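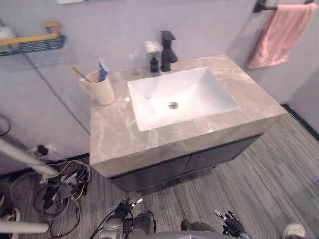 ## Before you buy a robot for the bathroom jobs

Readers keep writing to ask which machine to get for the sink-and-counter work, and I always want to slow them down a little. Start with the room. Take a notebook in there and write down every small thing the machine would have to pick up, wipe around or leave alone. The mug with the toothbrushes, the little glass bottle that hardly shows against the wall, the fake flower, the hand towel - they all go on the list.

**Measure the counter, then the cabinet.** A stone top that sticks out past its doors is lovely to look at, but it's the overhang your machine will bump first. Write down both depths and send them to the seller before you talk about price.

**Ask about glass.** My neighbor Kanchan Sandhu sat through a demo at the Biltel showroom in Nusville and took her own clear bottle along in her purse, and I thought that was very smart of her! Clear things on pale walls are hard to pick out, so bring the most awkward one you own.

**Price the hands separately.** Some have a simple pinch and some have proper fingers, and the difference can be most of the bill. If all you want is the basin wiped and the faucet polished, get a quote for the plainer kind first.

**Budget for the floor too.** Cables heaped beside the cabinet need clips or a cover, and loose poles need a home somewhere else. I set aside almost 10 percent of the total for that sort of thing and used every bit of it.

**Rent first if you can.** Naveen Bisht and I shared a rental for 13 days in February, and the whole thing came to $1,536 between us (delivery was extra, do ask). By the end of it I had crossed six jobs off my list as quicker by hand, toothbrush mug included, and I went back to the seller wanting a good deal less machine than I'd planned on.

Keep the notebook page. You'll want it again when the service contract comes up.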